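Student Project Notebook, Household Tasks Group
Entry for June, practice room, afternoon session
Written up by Iqra Minhas; checked by Afaf Zein

Purpose of session

The group is preparing the tidying task for the Farooqui Cup. The rules require the robot to clear small items from two surfaces of different height and to bring the bin to each surface before clearing begins. The session was given over to the approach to each surface and the carrying of the bin. Grasping of small items was left to a later session, apart from a short check on soft packets.

Work began at 14.10, after the overhead support had been inspected and the floor cable laid out. The Lemar control program was the same version as in the previous entry. No changes were made to the walking settings.

1. Higher surface

The hand is to come up beside the cabinet with the fingers straight and closed, and the thumb out. Afaf proposed this position last month, after the earlier one (fingers half curled) brought the knuckles against the rim on several approaches. The straight position needs more height but less room in front of the cabinet.

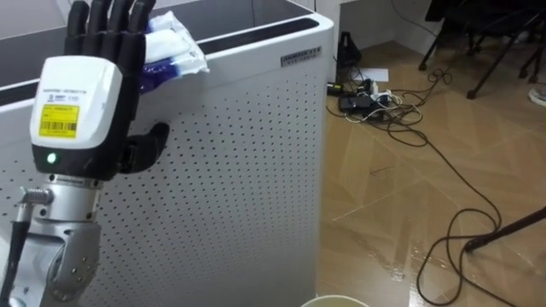

Soft packets remain the difficult item. The hand program judges contact from the load on the finger motors, and a packet of this kind gives way before the load reaches the set limit. The limit was lowered from 2,000 to 500 (program units, both fingers and thumb) and the check repeated. At the lower value the program reported contact earlier, but it also reported contact twice when the hand was moving in open air. Neither value is suitable for the competition. Iqra is to try a limit which changes with the speed of the arm, and will enter the results on a separate page.

Note for whoever edits the file next: the limit appears in two places. Changing only the first has no effect after a restart.

2. Lower surface

The table was approached from the same starting mark. The stopping distance entered in the plan was too short for the arm to be lifted without passing close to the table edge, and the operator stopped the first run by hand. The distance was increased and the run repeated without a stop.

Glare on the table top continues to trouble the object finder. On one run it marked a bright streak as an item and gave it a higher score than the container. The group discussed covering the top with a cloth, but the rules do not permit any alteration to furniture on the day. The training set at present holds 1,176 labelled views, few of which show a glossy surface. More are needed, taken at different times of day.

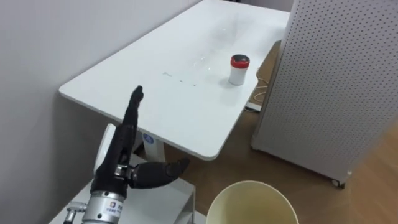

Table approach: fingers closed, thumb out, red-lidded container on the table top.

The container is to keep its present type for all practice runs. Members have been bringing in their own jars, and the scores from separate sessions cannot then be compared.

3. Carrying the bin

The bin carry was run at the slow walking speed only. The plan calls for the bin to be held in front of the thighs and clear of the floor, with the arms slightly bent. A tilted bin is acceptable while it is empty. Once items are inside, the opening must be kept higher, and the plan contains no step for this yet.
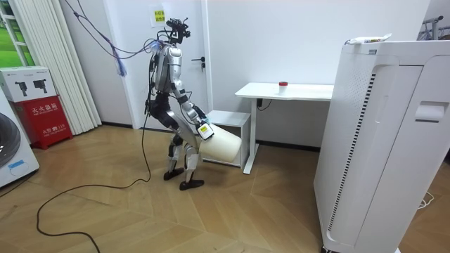
The route from the starting mark to the table passes over the floor cable if the robot turns left first. The turn order in the plan has been reversed. Anyone running the older file must have a second person minding the cable for the whole of the run.

The log for the session covers 97 minutes, including pauses. It has been copied to the Akureo folder under the group name. The Josten sheet (faults and stops) shows one operator stop, as recorded in section 2.

Outstanding

Iqra Minhas: speed-dependent contact limit; correct the duplicated setting.
Afaf Zein: new table views under morning light; label before the next session.
Either: write the step which levels the bin, and ask the organisers whether the bin may be set down between surfaces. The rules are unclear on this point and the reply should be pasted here.

Finished 16.25. Power off, support checked, sheet signed.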